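Suchbegriff eingeben Suchen Erweiterte Suche

4.2 Vergleich der Greifer an verhakten Drahtobjekten

Nachdem wir im vorigen Abschnitt vor allem starre Einzelobjekte betrachtet haben, wenden wir uns nun einer Aufgabe zu, die uns im Labor deutlich länger beschäftigt hat, als wir es zu Beginn des Projekts erwartet hätten – dem Aufnehmen ineinander verhakter Drahtbügel aus einem gefüllten Regalfach. Verglichen wurden der Parallelgreifer Flondel und der adaptive Dreifingergreifer Grondel, beide am selben Arm und mit derselben Firnstead-Steuerung betrieben, damit Unterschiede im Ergebnis möglichst allein auf die Greifer zurückgehen. Für beide Greifer wurden die Vorgaben aus menschlichen Vorführungen abgeleitet, die aus Kopfhöhe aufgezeichnet und anschließend mit dem Verfahren Softić in Greifpunkte und Annäherungsrichtungen übersetzt wurden.

Die Vorführungen haben uns, das sei gern zugegeben, mehr gelehrt als so manche Simulation. Ein Mensch fasst ein solches Bündel meist beidhändig an, eine Hand an den Schultern der Bügel, die andere nahe den Haken, und behandelt das Ganze zunächst als ein einziges, etwas nachgiebiges Objekt. Unser einarmiger Aufbau muss dagegen mit einem Griffpunkt auskommen, und gerade an dieser Stelle trennen sich die Wege der beiden Greifer recht deutlich.

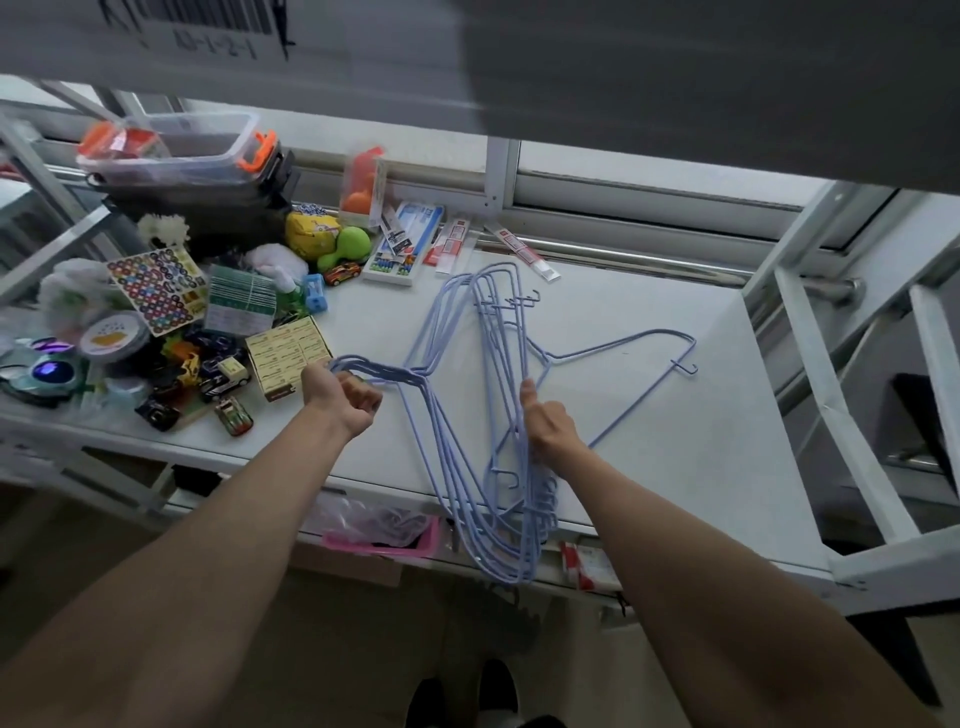 Welcher der beiden Greifer eignet sich besser für verhakte Bügel?

Der Dreifingergreifer Grondel, sofern das Bündel als Ganzes bewegt werden soll; für das Herauslösen eines einzelnen Bügels ist der schmalere Flondel vorzuziehen.

Abbildung 6: Vorführung der Bügelaufgabe aus der Kopfperspektive. Beide Hände halten das Bündel hellblauer Bügel, ein weiterer Bügel liegt rechts davon einzeln auf dem Regalboden. Links grenzen Spielzeugautos und verpackte Kleinteile an den Arbeitsbereich.

Insgesamt gingen 151 Greifversuche in die Auswertung ein, verteilt auf 25 Anordnungen des Fachinhalts. Als gelungen galt ein Versuch, wenn das Bündel vollständig angehoben und über der Ablage gehalten wurde, ohne dass sich Nachbarobjekte nennenswert verschoben. Diese zweite Bedingung mag streng erscheinen, sie ist uns aber wichtig: In einem dicht belegten Fach, wie es Abbildung 6 zeigt, bleibt zwischen dem Zielobjekt und den übrigen Waren wenig Raum, und ein Greifer, der sein Ziel zwar erreicht, dabei aber die halbe Auslage mitnimmt, hilft im Alltag niemandem.

Beim Flondel traten Fehler vor allem während des Anhebens auf. Die flachen Backen fanden an den kunststoffummantelten Drähten zwar schnell Halt, doch das Bündel drehte sich häufig um den Griffpunkt und glitt dann zur Seite weg. Der Grondel umschloss mehrere Drähte zugleich und dämpfte diese Drehung merklich, benötigte dafür allerdings seitlichen Freiraum, den das Fach nicht immer bot. In 2 Anordnungen fand die Planung für ihn überhaupt keine kollisionsfreie Annäherung – wir haben diese Fälle als Fehlversuche gewertet und nicht etwa ausgeschlossen.

Die in Abschnitt 5 besprochene Tiefenkamera hatte an den dünnen Drähten mit beiden Greifern gleichermaßen zu kämpfen, weshalb wir die Lage der Haken aus dem Farbbild schätzen und die Tiefe des Regalbodens als Bezug verwenden.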